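Chamado: compra de garras manuais, 2º lote
Aberto por: Rodrigo Falcão
Status: aguardando orçamento

09:10 Rodrigo
Cotação da Venley chegou, 8 garras, prazo 40 dias. Não inclui dedos de reposição nem cubos de marcador. Pedi pra refazer com os dois itens separados, senão o financeiro devolve de novo.

09:35 Aníbal Marinho
Zamine entrega em 30 mas só com pagamento adiantado. Isso não passa. Alguem confirmou se o dedo laranja deles encaixa no corpo que a gente já tem? Não compro sem testar uma peça antes.

10:20 Rodrigo
Peça de teste pedida à Zamine. Sem previsão ainda. Fim da manhã, duas garras em uso: 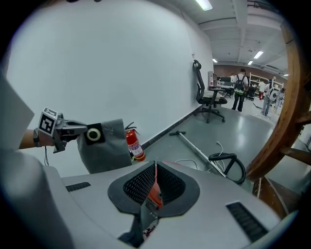 Dá pra fechar o pedido com a Venley agora e deixar os dedos pra depois?
Dá, desde que a proposta trave o preço dos dedos até novembro. Sem isso por escrito, segurar.

14:05 Aníbal
Falei com a Simões sobre manutençao. Contrato anual cobre no máximo 5 unidades, o resto é avulso. Pôr isso na planilha, aba custos recorrentes, não na de compra.

14:40 Rodrigo
Posto. Falta linha pra frete e pra cabo. Cabo sempre fica de fora e depois sai do caixa pequeno.

15:15 Rodrigo
Venley respondeu, mandou o pdf antigo. Reenviei o pedido com cópia pro comercial da Skaltness, que revende a mesma linha. Se vierem com prazo menor, comparo os dois amnhã cedo.

Pendente: proposta revisada, peça de teste, ok do Aníbal no frete.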